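Bench Notes: Two Grippers, One Plate, and a Brochure

The Sasia pads are still on the arm this week, and we still don't have a winner.
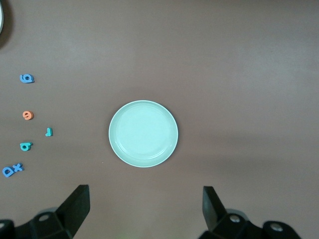
A reader who used to run a packing line wrote in after the October issue to say that we were comparing the wrong thing, that any two-finger gripper will pick up a foam letter if the camera tells it where the letter is, and that we should put the same camera on both before printing another score. Fair point, and we had been hoping it wouldn't come up. The Talier gripper shipped with its own wrist camera. The Sasia didn't, so it got the one we had in a drawer. We have since moved that drawer camera over to the Talier and started again from zero.

The job is dull on purpose. Foam letters and numbers lie flat on the table and have to end up on a shallow round plate. Foam squashes, so a gripper that closes too hard can still look good. The plate is the harder part, with a raised rim that a wide-open finger can clip on the way down. The Talier clipped it 7 times in 200 runs. Sasia's sales sheet says the square-tipped pads "eliminate rim contact." We got 24 in the same number of runs, and I checked the log twice before writing that down.

Does that make the Talier better? I'm not ready to say so. It is slower to close, and it had trouble with the narrow pieces, the ones shaped like a hook, which it tended to nudge sideways and then grab at nothing. The Sasia got those on the first try more often than I expected. It also costs $2874 before the mounting bracket, and the bracket is sold separately, a habit I wish this business would drop.

Fleltach has offered us its new controller, which is supposed to "learn" the table height by itself. We've heard that one before. Aguiar said the same of theirs last year and it drove a fingertip into the table before lunch. I'll try the Fleltach box anyway, with the speed turned down and a hand near the stop button.

Next round is Tuesday afternoon: same camera, same letters, same plate, and both grippers opened to the same width. If you have run either one on anything softer than foam, send your numbers, including the bad ones.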